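Petersen Reading Room, Brurnlow
Progress report to the Juvgate Fund
April 25, 2018

The local history project is on schedule, give or take the roof. We have now cataloged 831 of the 3000 letters in the Zukis family papers, most of them complaints about the railroad. The family wrote well when angry, and they were angry from one end of the archive to the other.

Your grant has paid for acid-free folders, two desk lamps and the first round of oral history interviews. We recorded 10, one of them mostly with a parrot. 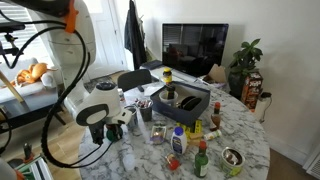
Headphones in their box on the marble table.

Transcribing is slower than we promised. An hour of tape takes most of a day, longer when the speaker is eating. Tín Khương has redone the schedule and it now looks like something a person could do.

Still open: the folder order was short, and the supplier blames the mail. We have spent $1000 less than planned on travel — our subjects mostly live across the street — and would like to move that money to scanning. Please let us know if you need a form for this. We assume you do.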